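Clendadance fine detail brush: my review after two months at the craft table

I bought this brush in April because my old one had turned into something closer to a tiny broom. I paint little things (game figures mostly, plus the faces on my niece's peg dolls), and I'm rough on brushes, so please read all of this knowing I'm not gentle!

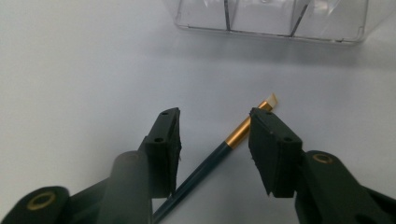
Let's start with the handle, because that's what sold me. It's slender, and I know plenty of people like a fat grip for long sessions, my friend Ekow Alhassan included. He tried mine for one evening and handed it back saying his fingers were cramping. I have small hands and hold a brush way down near the bristles, so for me it's a dream. If you already own a fat brush you love, borrow a thin one first and see how you get on.

The tip came nicely chiseled and it's still pretty good. I can do eyebrows. I can do the little white dot in an eye, on a good day, with coffee but not too much coffee. Where it lets me down is long lines. It doesn't hold a whole lot of paint, so halfway down the edge of a cloak I'm going back for more, and you can see the join if you look closely. Thinning the paint a bit helped. So did slowing down, which I'm bad at.

Cleaning is easy enough. I swish it in cool water, roll it on a scrap of old T-shirt, dab on some brush soap and shape the point with my fingers. I skipped the soap for one week and the bristles started to splay right away, so don't be like me. Two good soapings brought most of the point back. There's still one stray hair that sticks out to the left, and I've made my peace with it (okay, I've threatened it with scissors).

I also used it with Terkora acrylics and with a cheap ink I had lying around. The acrylic was fine. The ink ran up toward the handle faster than I could wipe it, and it left a gray stain that hasn't gone away. Doesn't affect the painting, just looks grubby.

One thing that bugs me: it rolls. Set it down on a bare table and off it goes if you bump anything. I've picked it up off the floor more than once, with paint on it, over a rug. A flat side on the handle would fix that. For now I keep a folded paper towel next to my water jar and lay it on that.

For storage, I'd skip the plastic sleeve it comes with. Mine bent a few bristles when I slid it back on in a hurry. A plain jar, bristles up, once it's dry, has worked much better for me.

Would I buy it again? Yes, for faces and trim. For base coats or anything bigger than a thumbnail I reach for my old Plernen round, which holds more paint and doesn't mind being shoved around. I've got a second Clendadance on the way, and that one is getting soap every single time.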